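Untangling a heap of necklaces and bangles without wrecking them
Home & Household > Jewellery and small things
Asked by Brynhildur Juhl, Sunday

I keep my jewellery the way other people keep phone chargers, in one bag, in a drawer, in the dark. I took it out before a wedding and it came out as a single item. Two fine chains are knotted into a cord necklace, and the whole lot is hooked through some hoops and bangles. I've had 20 minutes at it with my fingernails and have made it smaller and angrier. Is there a method, or do I wear the lump as a brooch?

Ferdinand Plattner
Baby powder. Works every time. If it doesn't, scissors.

Thaddäus Wallner
Please leave the scissors out of it. Lay the pile on something flat with good light and take off whatever isn't knotted first. Bangles, rings and hoops are usually just sitting in there making everything look worse. Then undo every clasp you can find. A closed chain will go back through its own knot forever.

For the fine chains, put a drop of baby oil on the knot and work it with 2 sewing pins, pushing outward from the middle. Don't pull the ends. I know you want to pull the ends. Wash the chain in warm water and dish soap afterwards and dry it on a tea towel. Skip the oil for anything on cord or thread, as it'll soak in and leave a mark, and go easy with it near pearls or glued stones.

Lahcen Benkirane
What Thaddäus said, though I'd argue about the flat surface. A hard table is how I lost an earring back down the heating vent in April, and it lives there now. 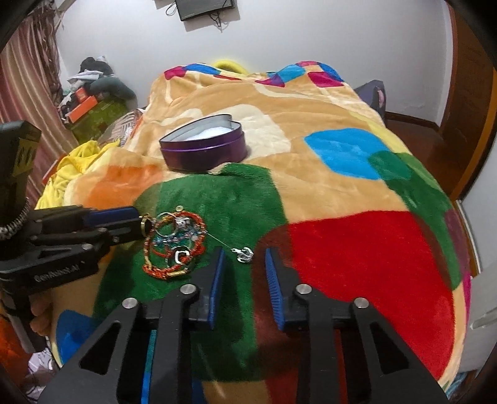
My own sorting gets done on the bed, on a thick plush blanket, where a dropped bead just sits and waits for you. Pick a plain dark area if your bedding has one. Gold tones stand out nicely on that big dark green patch, and so does the braided orange-red and gold cord looped around the rest of the tangle. I'd start with the hoop and the gold ring-shaped piece, then see how much of the problem is left. The one drawback is that open hooks grab plush, so lift things up and don't drag them.

Brynhildur Juhl
Update: bangles off, clasps open, one chain free. The other has been at it for 37 minutes and is winning. Going to find the baby oil.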